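The Long Life of a Wool Blanket

384 shares 12 comments

The mill at Flustwood runs two shifts in winter and one the rest of the year. In February the first shift starts at 5:30 a.m., and by then Radu Bogdan has already been in the boiler room for half an hour. He is the finishing manager, which means that every blanket passes through his department after it leaves the looms and before it goes to the shipping dock. He has held the job for most of his working life.

"Weaving gets the visitors," he said. "They want to see the shuttles. Then they walk straight past the wet end."

The wet end is where a blanket becomes a blanket. Cloth fresh off the loom is stiff, greasy and open, closer to burlap than to anything you would put on a bed. It still carries the spinning oil that kept the yarn from breaking. At Flustwood it is scoured in warm soapy water, then fulled, a process in which the wet cloth is squeezed and pounded until the fibers lock together. A piece can lose a quarter of its width. Bogdan measures it with a steel tape at intervals and stops the machine when the number suits him.

After fulling come rinsing, drying, and napping, in which fine wire teeth pull the surface fibers up into a pile. Too little napping and the blanket feels thin. Too much and it sheds for years. Cheap blankets are often napped hard to make a light cloth seem heavy in the store, and Bogdan can tell by pinching one.

Flustwood is one of the few mills of its size left in the region. There used to be one at Testow, forty minutes up the valley, that made blankets for railroad sleeping cars. It shut when the railroad switched to acrylic. The building is apartments now, and the dye house is a parking lot. Some of the Testow looms went to Flustwood, where two of them still run. The others were sold for scrap.

The Testow blankets have outlasted the mill. They were gray with a dark blue stripe at each end, and they turn up at farm auctions and in the backs of closets. Safta Furtună has mended a lot of them. She works out of the ground floor of her house, on a street behind the old station, and takes in blankets, coats and the occasional saddle pad. Her waiting list is usually six weeks.

Most of the damage she sees falls into two groups: moths and washing machines. Moths she regards as the easier problem. The adult moth does not eat wool. Its larvae do, and they prefer wool that is dirty, with sweat or food on it, left in the dark. A clean blanket that gets used and shaken out is at little risk. A dirty one folded in a chest over the summer is at a great deal.

"People think the cedar is protecting it," Furtună said. "The cedar in that chest stopped smelling of anything when their grandmother was alive."

When a blanket comes in with live moths, she bags it and puts it in a chest freezer for two weeks, takes it out for a day, and freezes it again. Then she brushes it outdoors. The holes she reweaves with yarn pulled from the hem or, if the hem is bound, from a box of scraps she has kept over the years. Small holes are rewoven on the spot with a needle. Larger ones get a patch cut from a similar cloth and laid in so the weave lines up.

Washing machines are worse. Wool shrinks when heat, water and motion come together, and a household machine on a hot cycle supplies all three. It is fulling, the same thing Bogdan does on purpose, but without anybody standing by with a tape. Once it has gone far enough it can't be undone. Furtună can sometimes ease a slightly shrunken blanket back by soaking it in cool water with hair conditioner and pinning it out damp on a board. She does not charge if it fails. 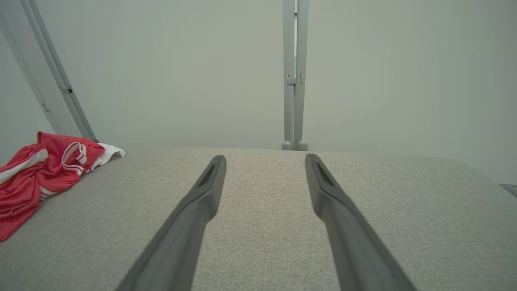
Can a wool blanket be washed at home at all?

Most can, in cold water with a small amount of wool soap and as little movement as possible. Furtună uses her bathtub. She presses the blanket down with her hands, lets it sit for fifteen minutes, drains the tub and repeats with clean water at the same temperature. She never wrings it. The blanket is rolled in towels to get the water out and dried flat over two racks, away from the stove.

She also thinks people wash them too often. A blanket used over a sheet needs a wash once a year at most, and some go longer. Airing does much of the work. She hangs hers over the porch rail on a dry, cold day, turns it once, and brings it in before dark. For a spill, she blots with a damp cloth and leaves the rest alone.

The question of how long a blanket should last matters more to the trade than it might seem. A mill that makes a thing that lasts fifty years has to find a new customer every time. Senan Conneely, who buys for a small chain of home goods stores, has watched several suppliers struggle with this. Some added throws and scarves. Some moved the weaving overseas and kept the label. Flustwood took on contract work for hotels, whose guests are hard on bedding and whose laundries are harder.

Conneely carries both wool and synthetic blankets and sells far more of the second. He doesn't blame his customers. A polyester fleece costs a fraction of the price, goes in the washer, and is warm enough for a heated bedroom. What it will not do is stay the way it was. The pile mats and the static builds up. He has a fleece at home that he bought when his son was born, and the dog has it now.

His best-selling wool blanket is a twin size from Flustwood called the Orkley, in a plain twill with a whipped edge. It weighs enough that people comment on it at the register. The mill has made it in the same cloth for decades, changing only the colors. Last year it dropped the mustard and brought back a brown that older customers had been asking for.

Color is Dinesh Chaturvedi's concern. He runs the dye house at Flustwood and keeps a card for every shade the mill has used, each with a tuft of wool stapled to it. The drawers hold 712 cards. The oldest ones have faded at the front edge, where light gets in through the drawer gap, so he matches to the back of the tuft.

Brown is more trouble than people expect, he said. It is made from several dyes that take to the fiber at different speeds, and a small change in the water can push a batch toward red or green. He brings the temperature up slowly over an hour and tests a sample before committing the rest. The brown for the Orkley took him most of a spring.

He is less fond of the fashion for undyed wool, though he understands it. Undyed wool has to be sorted by eye for dark fibers, and buyers who ask for a natural product often return it when they find a fleck. The mill now puts a note in the package.

The fleeces themselves come from farther off than they once did. Traian Gavrilă, who keeps sheep in the hills above Testow, used to sell his whole clip to the mill there. These days most of it goes for carpet or insulation, and in a poor year the check does not cover the shearer. He keeps back the best fleeces and sends them to Flustwood in February, packed in burlap sheets the way his father did it. They are blended into the heavier cloth, where a coarse fiber does no harm and adds some spring.

He has one of the gray railroad blankets on his own bed. Furtună has mended it twice, once along the stripe and once at a corner that a ewe got hold of when it was out on the fence. The wool in it may have come off his father's flock, but there is no way to know, and he has not spent much time wondering. In cold weather he puts a second one over it.

12 comments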